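Clasmont Water District – Rates Working Group
Minutes, February 2011

1. Minutes of the October meeting approved without change.

2. Meter replacement. Vallero has delivered 125 of 500 units. Two failed the bench test and were returned. Balance due before the Kiani Road main is closed.

3. Backflow testing. Interval stays at 7 years for residential lines – commercial lines to be reviewed with the Sistier contract.

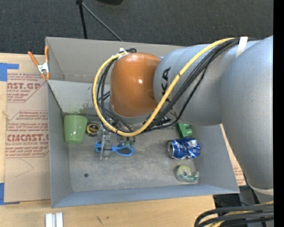
Page last changed: February 2011

4. Billing. Estimated reads to be marked "E" on all statements. Motion carried.

Adjourned.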